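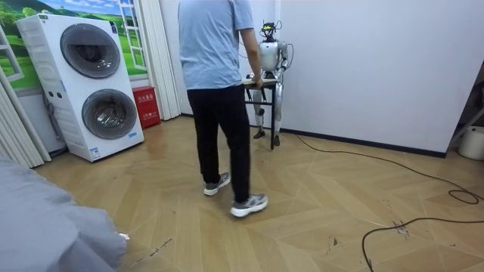 **Home check of a building kit: Zukeck Marble Tower, set 2033**

I make this list for every toy that comes to our house before the children may open it alone. The box says 117 pieces and age six and up. I bought it at Gronance with my own money. My comments are under each point.

**Box and papers**

- [x] Age mark is easy to find
- [x] Warning for small parts is printed outside
- [ ] Instructions are complete

*Comment:* The booklet is missing the page for the second tower. I wrote to the shop and they sent me a file the next morning. It prints well, but the colors of the tracks are hard to tell from each other on paper.

**Pieces**

- [x] All pieces counted, 117
- [x] No sharp edges on the tracks
- [ ] No sharp edges on the connectors
- [x] Marbles have no cracks

*Comment:* On two connectors I felt a small rest of plastic, where the piece was cut from the mold. I took it away with a nail file. Please pass your finger inside the ring also, I almost forgot to do this.
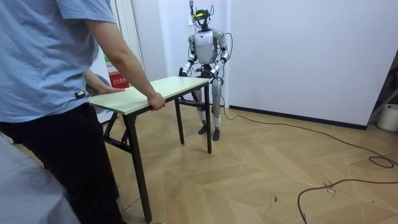

**Smell and paint**

- [x] No strong smell after one night with the box open
- [x] Paint does not come off on a damp white cloth
- [x] Stickers hold at the corners

*Comment:* The stickers are thin and my younger one wanted to pull them. I fixed three of them with Vodent craft glue and let them dry until evening.

**Place for building**

- [x] Table stands firm with all legs open
- [x] Nothing breakable near the marble exit
- [ ] Marbles stay on the table
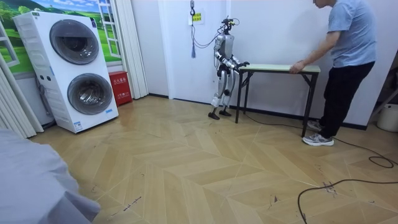
*Comment:* The full tower weighs 600 grams, and most of this is in the upper part, so it falls easily when somebody pushes the base. Build it in the middle of the table, far from the short ends. With a narrow folding table like the one in the photo, I would put the tower in line with the long side, and the children should not lean on the end while the marbles run. We lost four marbles under the sofa on the first day. A baking tray under the exit helped very much.

**After playing**

- [x] Marbles counted and closed in a jar with a lid
- [x] Tower taken down to the second level
- [ ] Everything fits back in the box

*Comment:* It does not fit, the inner carton is too tight. We use now an old Slanina cookie tin for the connectors and leave the tracks in the box.

**Result:** passed, with 2 points to repair (connectors, booklet). I will check the connectors again in September, when the set has been used for some months.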